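Notes for the Seltside talk — slides 4 to 9

Right, water, clicker, breathe. Say thank you to Yufang Jiang first, because she wrote most of the scene generator and she'll be sat near the front.

Slide 4. Start with the question we kept tripping over: if you train an arm to pick things up entirely in simulation, how much does the mess on the table matter? We'd always tidied our tables. One object, nice plain background, lovely numbers. Then we moved to Vestonitz (our cluttered set, we named it late at night, don't ask) and the lovely numbers went straight through the floor!

Slide 5. Explain the set-up slowly, I always gabble this bit. We ran 4,000 simulated episodes. Same arm throughout, same policy, and the only thing we changed between the two conditions was whether the clutter got shuffled at the start of each episode. Let the picture sit for a moment before going on. 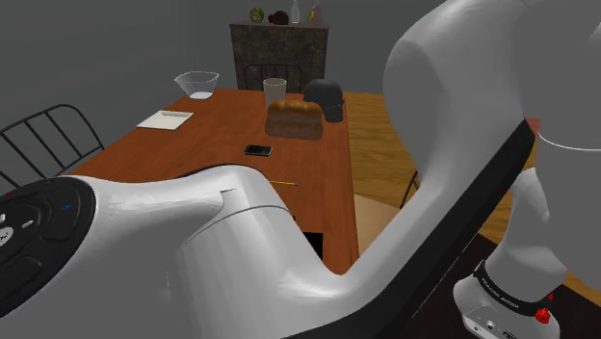
One of our rendered dining rooms, with bread, a phone and a pencil among the things on the table.

Slide 6. Point out how much of the view the arm takes up. It crosses in front of the table and hides part of the top, and the policy has to cope with that. Joyce Ondieki's idea was to score the hidden objects separately from the ones in plain view — such a simple thing, and I'm still cross I didn't think of it.

Slide 7. The result! Shuffling helped in both groups, but it helped far more with the hidden objects. Without it, the policy seemed to learn where things usually were and reach there anyway. Show the bar chart, give them time to read the axis labels (they're small, sorry, Clivley template).

Slide 8. Own up to the weak spots. We only had 6 room layouts, and thin flat things like pencils are still a pain whichever way we train. Somebody will ask about real hardware. Say we've done 2 short trials with Qiu, too few to put on a slide, and more are planned for August.

Slide 9. Thanks, link to the code, questions. If it's gone quiet, ask Yufang about the lighting bug.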